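Vivamside Players - production meeting, October
Held in the upstairs rehearsal room, 7 pm. Twelve present, apologies from the lighting operator and two of the chorus.

Previous minutes
Accepted with one correction: the hire of the hall covers the bump-out as well as the season.

Autumn play
The director reported that Stamora is blocked to the end of the first act. The second act is running long and the letter speech will be trimmed with the writer's agreement. Cast to be off book by the next meeting. The part of the ferryman is still uncast - two people are reading for it next week.

Set and props
The harbour wall will be made from the flats used in Gusska, repainted grey. Two flats need new hinges. The stage manager asked that props stay on the labelled shelf and not go home in people's cars.

Box office
Final figures for Gusska were tabled. Attendance over the season was 583, with 41 of those on complimentary tickets. After hall hire and rights, $3263 goes back into the production account. Moved and carried that the figures be accepted.

Children's matinee
Agreed to go ahead with one matinee of Stamora at 2 pm, with a shorter interval. The foyer will open early for families. Programs for the matinee to be printed on a single folded sheet.

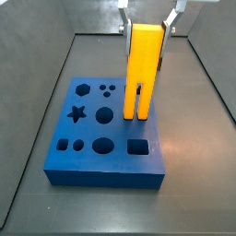
Minutes by Shetty, Vivamside Players

Rights and publicity
The licence for Stamora has been signed. The writer's credit must be the same size as the title on posters - the draft poster doesn't meet this and goes back for changes.

Other business
The kettle in the green room has been replaced. Key holders to sign the book when they lock up.

Meeting closed 8.50 pm. Next meeting in November, same room.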